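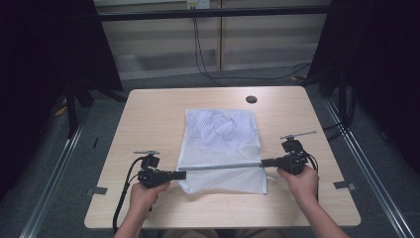
About us

Hi! I'm Fadime Sarıgül, and I run Pirkum, a comics and animation festival in Tisevstead. If you've landed on this page you probably want to know who we are, how to get a table, or whether you can bring your dog (small ones, yes, on a leash).

Pirkum started in 2000 in the back of a comic shop on Whitcombe Street. I was behind the register at the time and had talked the owner into clearing out the bargain bins for a weekend so local artists could sell their zines. We had 37 visitors, and I'm fairly sure a few of them only came in to get out of the rain. But the artists had such a good time that they asked about the next one before they'd packed up, so we did it again, and again, and we've been at it every July since!

These days we fill both floors of the old Whitcombe Street market hall, with 196 tables for artists and small publishers. There's a screening room upstairs for short films, a drawing corner that stays open all day, and a cosplay parade on the last afternoon that goes all the way down to the river and back. Bring comfortable shoes, the cobbles are rough on boots with heels.

Liam Mulligan looks after the film side. He watches every single short that gets sent in, usually late at night with a bowl of noodles, and then he calls me about the ones he loves. He's also the person to write to if you make animation and have never shown it to a crowd before. He's very kind about first films.

Our own little magazine, Hitota, comes out twice a year. It's comics mostly, plus interviews with people who've been at the festival and the odd recipe (my mother's lentil soup got more mail than any cover we've ever done). We print 300 copies of each issue and sell them at the front desk and by mail.

We're a small team and we all have other jobs, so email is better than the phone. Table applications for this July are open now, and the form is on the Exhibitors page. If you've applied before, please fill it out again with new samples of your work. We love seeing what you've been drawing!

Page updated Feb 4, 2026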